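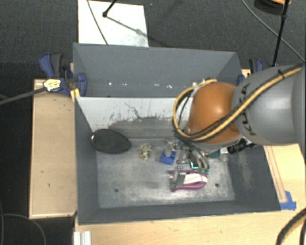

*Front bin at the Drurnley site, with a few small items in it.*

Hi all — quick update for July, covering the bins and the sorting work your grant pays for at Drurnley.

We've gone through 974 donated items so far, and I'm really happy with that! The bulk came over from Plolwood in one big Sunday delivery (my back remembers it well), and the smaller household bits are the slow part, as I warned you they would be.

The bins are showing their age. The floor of the front one is scratched and dusty, and the coating on its back wall has worn away low down, so you get gray showing through with scuffs all over it. The right side has a long brownish scrape too. I'd like to replace four of them before fall. Femeo quoted us $50 apiece, and we can cover that from what's left in the supplies line if you're okay with it — just let me know by email.

Labels are done for the shelves but still not for the bins. I started on those and then ran out of the good tape, so that's on the shopping list along with more gloves.

Next month is mostly the leftover Plolwood boxes and a proper tally of what goes out to families. I'll send the spreadsheet once the totals match.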